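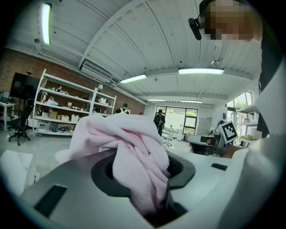
Pale pink cloth against a light grey gripper. Towel-like cloth bunched into a round black opening, Friday afternoon.

Whether a machine can fold a towel yet depends a good deal on who has put the towel down, and how. Give most of the current systems a flat rectangle on a clear table and they will halve it twice and square the edges. Give them the same towel as it comes out of a drum, in a lump, and the difficulty moves to a stage that the demonstration videos tend to leave out: finding two corners.

I have been keeping notes on this since May, when Beatrice Temba asked me whether her firm should wait for a folding machine or carry on paying people. Olmont does linen for small hotels and two gyms. It has one finishing room, one ironer for the flat sheets, and a long table where the towels are done by hand. My answer in May was to carry on paying people. My answer on 5th July is the same, with more detail.

The trouble with cloth is that it has no fixed shape to look for. A mug can be on its side or upside down, but it is still a mug, and a handle is found where handles are. A crumpled towel hides most of itself. The corner you want may be underneath, or inside a fold, and an edge that looks like the hem may turn out to be a crease. A person deals with this by feel, running a thumb along until the stitching stops. Cameras can't do that, and fingertips with decent touch sensing are still expensive and wear quickly against terry.

The usual way round it is to pick the lump up by any point, let it hang, and look at the lowest part. With a rectangle, the lowest part is very often a corner. Grip that, let go of the first point, and look again. It is slow but it works, and I have seen it done well with tea towels. Bath sheets are harder because they are longer than the arms are high, so the bottom drags on the table and the lowest point means nothing.

Then there is grip. A wide soft finger holds a thick bunch very nicely and will not separate two layers. A thin hard one will get under a single hem and then lose it as soon as the weight comes on. The better results I know of come from a fairly wide finger with a thin leading edge, which is a compromise, and shows it.

For anyone who wants figures, Darlene Marchand at Gemton let me sit through a run with their two-armed bench unit, the Prinder. The load was 149 hand towels, all one size, tipped out in heaps. I timed each from first touch to being on the stack. The typical time was 63 seconds. The unit needed a person to step in on 39 of them, mostly for a towel that had been picked up by two corners on the same short side and then folded lengthways. That is a recognition error, and the sort I would expect to improve. A smaller group were dropped, which is a matter of fingers, and I am less hopeful there.

At Olmont the same size of towel takes a practised pair of hands a few seconds. I did not time it formally, as the staff had work to do and would not have thanked me. The gap is large enough that a stopwatch adds little.

Speed alone does not settle it, mind. A slow machine that runs all night unattended might still earn its floor space. But needing help on more than a quarter of the load means it is not unattended, and a person standing by to rescue towels might as well fold them.

Other chores are further on. Moving full bins across a level floor is done and has been for years. Sorting by colour is close, provided the items arrive singly. Loading a drum is easier than people suppose, as nobody minds how a towel goes in, and a robot that can only stuff cloth into a round hole is already some use there. Unloading is a different matter. Wet cloth wraps round itself and round the next piece, and a pull on one brings four. Duvet covers I would not attempt at all. Turning one the right way out and finding the buttons defeats me on a bad day.

Beatrice's second question was whether she ought to change anything now so as to be ready later. I said yes to one thing: buy towels in fewer sizes. Olmont has them in more sizes than anyone there could explain to me, and every system I have looked at does better with one size than with a mix. It would make the hand folding quicker too.

Hakim have a single-arm folder coming which grips against the table edge in place of a second hand. I have asked to see it with bath sheets. They have offered pillowcases.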